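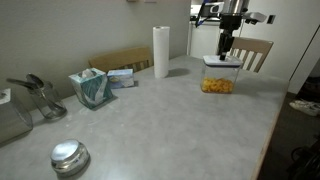 图1 备餐台台面及台上物品（密封盒、厨房纸、纸巾盒、器具筒）

备餐间台面及干货存放安全检查表（附检查意见）

场所：Plokham共享厨房，一层备餐间
检查区域：7号备餐台及周边
检查日期：2025年7月13日，星期日
检查类别：季度例行检查
上次检查：去年11月
结果标记：合格／需整改／不适用

填表说明
每项先填结果，再写意见。结果为“合格”的也可以写意见。需整改的项目在表末汇总，写明期限。涉及食品的项目当天处理，不列入期限。

一、台面

1.1 台面无开裂、鼓起、缺口
结果：合格
意见：灰色贴面，整体平整。面上的深色细点是板材本身的花纹，不按污渍记录。

1.2 台面清洁
结果：需整改
意见：有几处浅污痕。用中性清洁剂擦一遍，再用清水布擦净。不要用钢丝球，隔壁6号台的贴面就是这样磨花的。

1.3 台边完整，封边无翘起
结果：合格
意见：浅木色边沿，用手沿边摸过一遍，没有毛刺。靠墙角一段封边胶偏薄，下次检查重点看。

1.4 操作区留空
结果：合格
意见：物品集中在台面后部和左侧，前部和中间基本空着，可以直接放砧板。请保持这个摆法。

1.5 台面承重及稳固
结果：合格
意见：四角按压不晃。台脚调节螺丝上次紧过，没有松动。

二、干货密封盒

2.1 盒体透明、无裂纹
结果：合格
意见：方形透明盒，放在台面靠后偏右。盒角和盒底都看过，没有裂纹。

2.2 盒盖与密封圈
结果：合格
意见：白色盒盖，边缘一圈深蓝色细密封条。密封条无破损，无食物残渣。清洗时把密封条取下单独洗，晾干后再装回。

2.3 内容物标识
结果：需整改
意见：盒内是黄橙色的小块干货，装到盒子下部三分之一左右。光看外面分不清是谷物片还是干面食，登记本上也没有写。请补标签，写明品名、开封日期、保质期和过敏原。麦类制品必须标出“含麸质”。

2.4 余量与补货
结果：合格
意见：余量不多。补货前先用完旧的，盒子洗净晾干再装新的，不要直接往上倒。

2.5 虫害迹象
结果：合格
意见：盒外和台面后沿没有发现虫蛀粉末。墙角粘虫板已换新，编号265，下次连同编号一起登记。

三、厨房纸与纸巾

3.1 厨房纸存放
结果：合格
意见：白色厨房纸一卷，直立放在台面后沿。没有支架，用的时候单手扯容易倒，建议配一个带底座的立式纸架。此条为建议，不计入整改。

3.2 纸巾盒存放
结果：合格
意见：共两盒。一盒是方块形，青绿、白、灰三色花纹，已开封，纸巾从顶部椭圆口抽出；另一盒是扁长方形，浅蓝配白色，横放在后面。建议台面只留一盒，另一盒收进柜里。

3.3 纸制品与热源的距离
结果：合格
意见：电磁炉在对面台上，距离符合要求。提醒使用人不要把便携炉搬到7号台使用。这条在Thampi分点出过问题，卷纸被炉边烤焦了一块，没有造成火情，但此后各分点都加了这一项。

3.4 纸制品与食品分开
结果：合格
意见：干货盒有盖，与纸卷相邻可以接受。敞口食品不得放在纸卷旁边。

四、器具筒

4.1 筒体完好
结果：合格
意见：透明玻璃圆筒，放在台面左侧。筒口用手套摸过，没有崩口。玻璃筒一旦出现崩口立即停用，不要用胶补。

4.2 器具清洁、干燥
结果：需整改
意见：筒内为金属厨具，长柄高出筒口，斜向左上方。器具本身干净，筒底应定期倒出擦干。洗完的器具沥干后再入筒。

4.3 放置位置
结果：需整改
意见：器具偏重，都往一侧斜，玻璃筒有被带倒的可能。往台面里侧移，离左边沿至少20厘米。长柄器具分两个方向放，或者换成不锈钢筒。

4.4 刀具混放
结果：合格
意见：筒内没有刀具。刀具仍放在墙上的磁条上。

五、周边环境

5.1 照明
结果：合格
意见：灯管全部点亮，台面亮度够用。

5.2 插座与电线
结果：合格
意见：墙面插座盖板齐全，防水盖能合上。电源线不得从操作区前部横过。

5.3 地面防滑
结果：合格
意见：台前地面干燥。防滑垫一角卷边，已当场压平，再卷就换。

5.4 急救箱与灭火毯
结果：合格
意见：急救箱内物品11件，与清单一致。蓝色创可贴快用完了，已报采购。灭火毯挂在门边，拉带朝下，前面没有堆物。

5.5 清洁剂存放
结果：合格
意见：Prerkorine牌中性清洁剂一瓶，原瓶原标签，放在水槽下方带锁柜内。不得分装到饮料瓶或食品盒里。

六、整改汇总

1.2 台面污痕：当天擦净。
2.3 密封盒标签：当天补贴。确认不了品名和开封日期的，整盒倒掉，不留用。
4.2 器具筒底擦干：当天处理。
4.3 器具筒移位：当天先移位；更换不锈钢筒在7天内完成，由Pumthorpe仓库调拨。

七、总体意见

7号台总体合格，可以继续使用。干货标签的问题上次也写过，当时是另一只盒子，这次又出现。请在装盒处备好标签纸和油性笔，装完就贴。

复查时只看第六部分所列项目，其余项目留到下季度。本表一式两份，一份贴在备餐间门后，一份存档。

检查人签字：
使用方签字：
复查结果：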